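About Cinier

Who we are

Cinier writes and tests working rules for robots in ordinary homes. We started as a side project inside Rostenus, an industrial automation firm, and became a separate company when it was clear that factory rules did not carry over to a bedroom. We now have two offices, and most of the staff have worked as operators.

Our rules are collected in the Tautahi handbook. It is in its third edition and runs to 200 pages, most of them checklists. Clients get the full text. Anyone can ask for the chapter on soft goods, which covers bedding, clothing and plush toys.

Each rule is tried on plain tasks with household things, such as plush fruit and a plastic basket on a made bed.

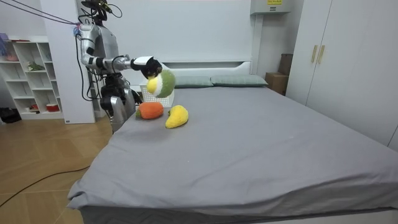
What the rules cover

Cables. Power and tether lines are checked before every session. A floor cable must be kept clear of the operator's walking path.

Reach. The robot takes its place beside the furniture before an arm goes out over it. If the target is too far, the operator stops and moves the base. Leaning is not allowed.

Hands. The hand comes down from above with open space under it. The arm that is not in use stays low and close to the body.

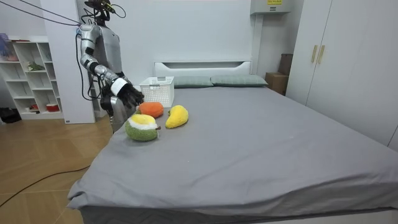
How we keep records

Every session has a log sheet. The operator writes down the task, the rule numbers that apply, and any stop. A stop is never counted against the operator. We have 843 sheets on file from the soft goods work, and they are read again each March when the handbook is revised.

A rule that causes confusion twice in the logs is rewritten. The grip rule has changed the most. It used to give one setting for all soft objects. It now asks the operator to begin at the lowest setting and go up one step at a time, and to lift the object only a short way above the surface before moving it sideways.

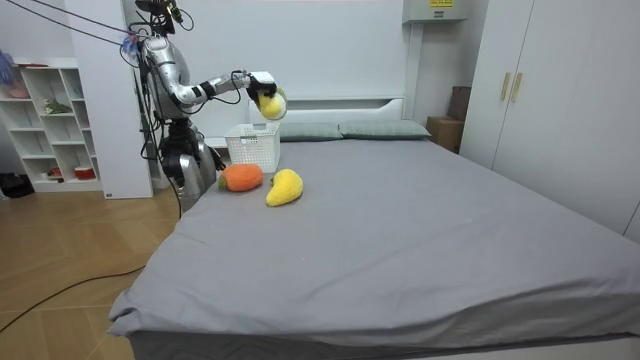
Loïc Besnard wrote to us from Lerkuvov after a first season with the handbook: "We thought the log sheets would slow us down, and for the first few weeks they did. Now our new operators read the old stops before they touch anything. I would still like a shorter version of the cable chapter."

A shorter cable chapter is being drafted for the next edition. Comments on the current one can be sent through the contact page.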